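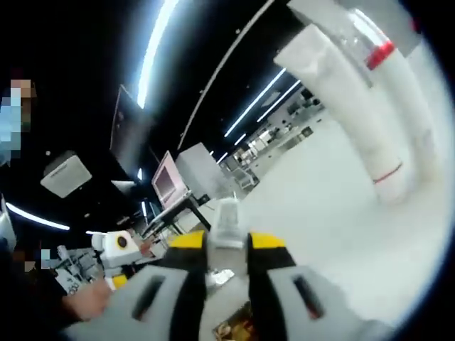
Ondorlow is opening its municipal bond desk to everyday savers, and we could not be happier to share the news! Starting 2026-08-22, anyone with an Ondorlow account can buy town, school district and water authority bonds through Bilero, our new online bond shelf. Bilero lists every bond with its price, its yield and the date the money comes back, all on one page and all in everyday words. Bonds that can be called early carry a bright yellow tag, close to the yellow on the two gripper fingers in the photo, so a saver will spot them long before reaching the fine print. The shelf opens with 133 bonds from 28 states.

"I have wanted to build this since my first year on the desk," said Fatemeh Golestani, head of fixed income at Ondorlow. "People drive over the bridge and drink the water, and then they find out they can lend to the town that runs both. They light up when they hear that. I still do!"

Until now, Ondorlow's muni desk served only advisers and small pension plans. Orders came in by phone, and odd lots often sat for days before they were matched. Bilero puts those same odd lots in front of savers and shows the markup in dollars next to each price. The smallest order is one bond, usually $1,000 in face value, and orders placed before 2 p.m. Eastern are priced the same business day.

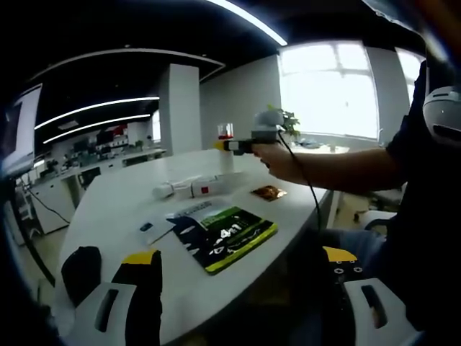 Savers can sort the shelf by state, by maturity or by what the bond pays for. They can also read the issuer's latest yearly report without leaving the page. Where a report is late, the listing says so in the top line. Prices can fall as well as rise, and a saver who sells before maturity may get back less than they paid. That warning is on every order screen in the same type size as the yield.

Bilero was tested through July by 38 account holders, and their notes changed a good deal of it. The tax section was rewritten from scratch. A calendar of interest payments was added, and it quickly became a favorite with the testers.

"I asked for the calendar, and then there it was," said tester Dougal Lennox. "I bought a school bond that pays twice a year and I have both dates on my fridge."

The pricing feed comes from Leckie, which has worked with the Ondorlow desk for several years. Nermin Kurtuluş leads the Bilero team and will host an online question hour for new users during launch week. Sign-up is on the account home page, and a recording will be posted afterward.

**About Ondorlow**

Ondorlow is a broker of municipal and corporate bonds for savers, advisers and small institutions.

**Press contact:** Asmaa Abdel Hamid, Ondorlow Communications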